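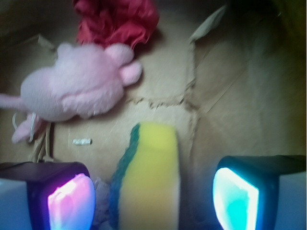
Section 6. Sorting a Mixed Box

By the time you reach this section you will have put your Festwood shelf unit together, pushed it up against its wall and fitted the anti-tip strap, and you are probably looking at the boxes you emptied out of the old cupboard and wondering where on earth to begin. Begin with the mixed box. Every household has at least one, and it is always the one that gets left until last, because the things in it have so little to do with one another. A pink plush toy, a crumpled red cloth, a kitchen sponge with a dark green scouring side and a loop of thin white cord can all end up on the same piece of cardboard, and each of them wants to live in a different part of the unit. The steps below will take you through a box like that at an easy pace. Allow 20 minutes for your first one, and please do have a cup of something beside you.

What you will need

The four Skiris bins that came with the unit (two deep, two shallow)
The divider tray, part 134
The label cards and their clear sleeves
A damp cloth and a dry one
A paper bag for anything you decide to throw out

Before you start

Clear a patch of floor or table at least as big as the box. If you have a shallow box, you can sort right inside it, and many people like to do it that way as the sides keep small things from wandering off. A deep box is better tipped out gently onto an old sheet.

CAUTION: Do not reach blindly into a deep box. Pins, craft blades and broken glass have a way of sinking to the bottom.

Sorting the box

1. Take out the cloth items first. Towels, napkins, dusters and scarves take up the most room and hide everything else. Shake each one out over the box, so that any button or coin caught in the folds drops back where you can find it.

2. Fold each cloth in half twice and lay it in a shallow bin. If you can't tell whether a cloth is for cleaning or for the table, wash it and decide afterward. There is really no hurry.

3. Lift out the soft toys. Before you pull, feel underneath for cord, twine or loose threads. These love to wind themselves around a paw or a tail, and a quick tug can open a seam that was perfectly good a moment ago. Hold the toy still with one hand and ease the cord off with the other.

4. Set the toys in a deep bin on the lowest shelf, where small children can get to them without climbing.

CAUTION: Never store cord, string or ribbon in the same bin as toys. Long loops are a danger to babies and young children. Cord goes in the divider tray, and the divider tray goes on the top shelf.

5. Wind up the cord and string. Wrap each length loosely around your fingers, slip it off and tuck the end through the middle. Keep white cord and tan twine in separate slots of the tray if you have enough of both to make it worthwhile. Pieces shorter than your hand can go in the paper bag.

6. Deal with the kitchen things. Give every sponge a squeeze. If it is at all damp, stand it on its narrow edge by the sink and let it dry overnight before it goes anywhere near the unit. A sponge that smells sour or crumbles when you bend it has done its work and may be thrown out. Dry, clean ones belong in the second shallow bin.

NOTE: The Skiris bins have no drainage holes. Anything put away damp will stay damp, and the bottom panel of the bin may warp over a wet winter.

7. Go over the bottom of the box with your hand flat and gather up whatever is left. Fluff and fibers can be thrown out. Tiny parts whose purpose you can't remember may go in the end slot of the tray until December, when we suggest you look through it again with a hard heart.

8. Write your labels. Plain words work best: "Cloths," "Toys," "String," "Sponges." Tineke Dijkstra, who tested this unit in her own home for us, used little drawings for her youngest and tells us they were a great success.

9. Slide the filled bins onto their shelves. You should feel a light click as each one passes the front lip. If a bin sticks, take it out and check that no fabric is hanging over the back edge.

Using bins from other ranges

The Clamthorpe wicker baskets fit the two lower shelves but will not click into place. Boström lids fit the deep bins only. Replacement sleeves for the label cards can be ordered as part 504.

Once the box is empty, fold it flat and store it behind the unit, or go straight on to Section 7 if you plan to add the hanging rail.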